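Keep the Shirt, Skip the Haul

I own a winter coat that I bought at the Clarnier outlet so long ago that the lining has been replaced twice. The outside is fine. The zipper is fine. Every February I put my hands in the pockets and find the same torn corner I keep meaning to sew, and every February I think, well, this coat has a few more years in it. Then I open my phone and somebody is showing me 300 dollars' worth of new sweaters they're going to wear one time each.

I'm not here to yell at anybody for shopping. I like shopping! I grew up two streets from the Clellow mall and I spent most of my teenage Saturdays wandering around in there with a pretzel and no money. But I do think we've gotten very strange about clothes. We buy them like snacks. They come in a bag, we feel good until dinner, and then there's another bag.

My opinion, and I know it's an unpopular one in my own house, is that most of us would be happier with fewer clothes that we like a lot. By "like a lot" I mean the ones you reach for with your eyes half shut at six in the morning. You know which ones they are. You probably wore one of them on Wednesday and then dug it out of the hamper on Friday.

Last spring I finally went through everything I owned and wrote it all down. I got to 319 pieces, counting socks as pairs, and I had to sit on the floor for a minute. I'm one person with one body. There were almost 200 things on that list I hadn't worn in over a year, including a pair of white jeans with the tags still on (I have never in my life been a white jeans person, and I don't know who I thought I was that day).

The ones I kept were mostly boring. Plain tees, one good pair of boots, a couple of cardigans. Striped shirts, because I will never get tired of a striped shirt.

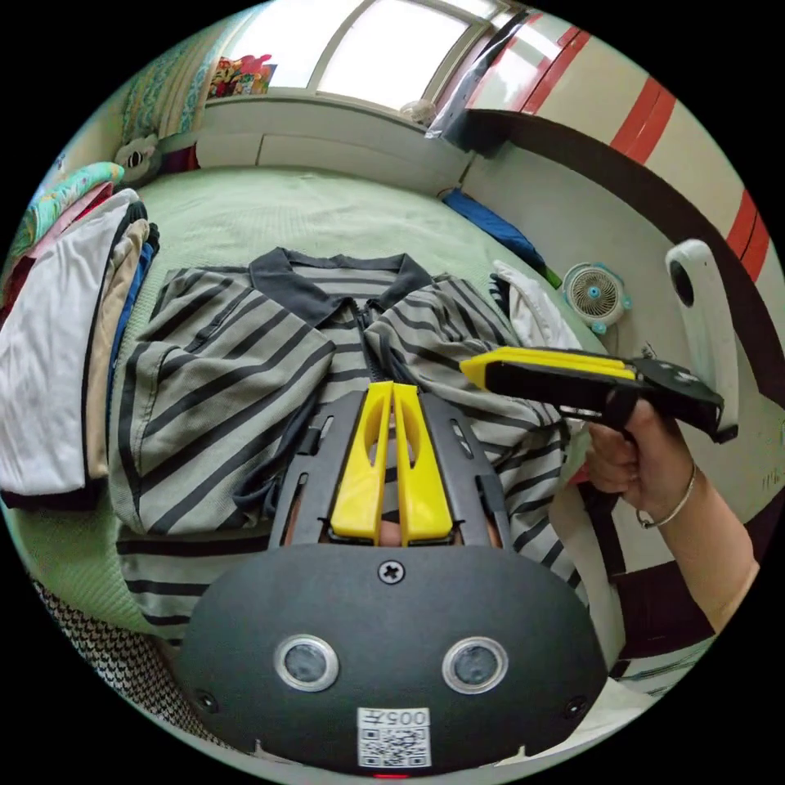
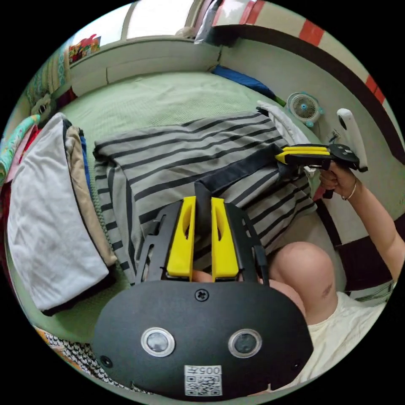
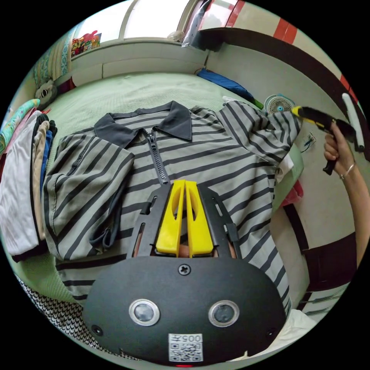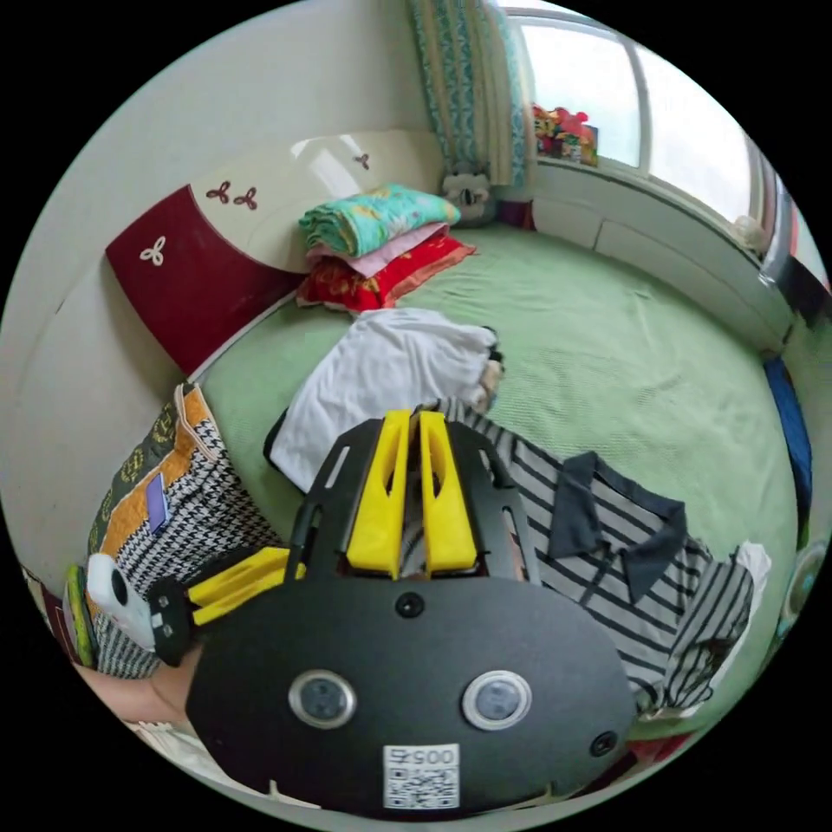

People always ask about quality, and they expect me to say you should only buy expensive things. I don't believe that. I had a Farnura blouse that cost more than my electric bill and it pilled under the arms before the season was over. Meanwhile my favorite gray tee came out of a bin at a gas station on a road trip, and it's still going strong. Price tells you something, sure, but so does turning the thing inside out and looking at the seams. Tug on the buttons. Hold it up to the light. If you can read the exit sign through a sweater, put it back.

The other half of this is taking care of what you have, and I was awful at it for years. I washed everything hot and dried everything until it crackled. Now I wash cold and hang up the nicer stuff, and I spend maybe one evening a month with a needle and whatever show I'm behind on. I'm a terrible sewer. My mending looks like a raccoon did it. But the holes are closed, and I've grown sort of fond of the lumpy spots.

I do still slip. There's a secondhand store called Ruotsalainen near my dentist, and I can't seem to get my teeth cleaned without coming home with a jacket. My rule is that I have to walk around the block before I pay. Half the time I keep walking to the car – the other half I go back in, and those have mostly been good buys. I wore one of them to my cousin's wedding and got two compliments, both from people who don't give them out easily.

As for the white jeans, they went to my neighbor, who looks fantastic in them.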